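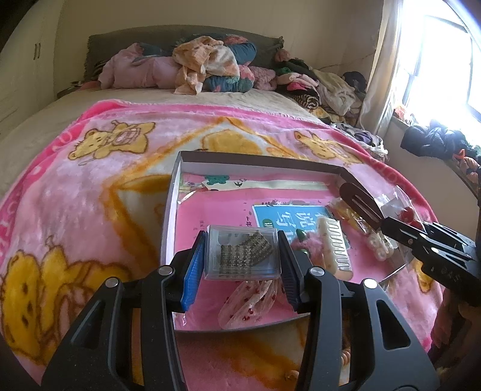 Small shops don't need stock records, a reader of the last edition wrote in to say, they need a good memory and a tidy back room. Fair point, up to a point. This chapter disagrees with most of it.

Chapter 3
Stock and small goods

What you will cover
Why shops hold stock. Reorder levels. Dead stock and what to do with it. Counting, and who does it.

Starter
Think of the cheapest thing you bought last month. Hair grips, a comb, a pen. Where was it the day before you bought it? And who had paid for it by then? Jot down two answers before reading on.

3.1 Money on the shelf
Stock is money you can't spend. Simple as that, and still the bit most often missed in exams. A shop that buys 2,000 hair slides at 44p each has £880 tied up until they sell. Rent still due. Wages still due. The slides just sit there.

Hair accessories are a good case to study. Small, cheap, light to post, easy to lose. Lots of colours, lots of shapes – and each one needs its own line in the stock record. Fashion moves on too. A colour that sold out in June can be dead stock by the autumn.

Case study: Testine
Testine is a gift and accessories shop with one branch. It buys from two suppliers. Gruvier sells in bulk, lowest order 200 of any one design, delivery in 3 weeks. MacLeod sells in any quantity and delivers next day but charges more per item.

For its first year Testine used Gruvier for everything. Good prices, good margins on paper. Then the stock room filled up and the bank balance went the other way. The owner now buys plain combs and bobbles from Gruvier, becuase they sell all year, and anything seasonal from MacLeod.

Note the trade-off. Cheaper per item, or less cash stuck. You can rarely have both.

3.2 Reorder level
The point at which you order more. Depends on how fast the item sells and how long the supplier takes. Slow supplier, higher reorder level. Some shops use software for this (Testine uses a package called Brerier), some use a card in the bottom of the box. Either works if somebody keeps it up to date.

Key terms: buffer stock, lead time, dead stock, shrinkage. Defintions are at the back of the book. Learn lead time first – it comes up again in 3.4.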